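Famstead 42-inch White Table, reviewed

I bought the Famstead in January from the Zandcombe outlet store and have used it most days since. It replaced an older Fragkou table that wobbled.

Assembly took 24 minutes with the supplied hex key. Two of the 11 bolts needed a second try. The instructions are clear except for step 2, where the left and right legs look the same.

Surface

The top is white, smooth and plain. Coffee wipes off with a damp cloth. Ballpoint ink needed dish soap and left a faint line.
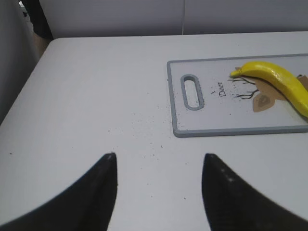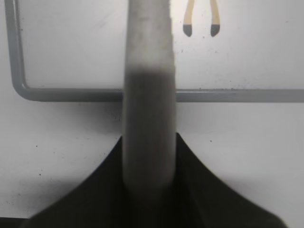 A pale, plain surface in both.

Stability

No wobble on hard floors. On carpet I had to turn one foot out a little. Leaning on a corner makes it flex slightly.

Delivery to Grinelham costs extra, so ask before you order.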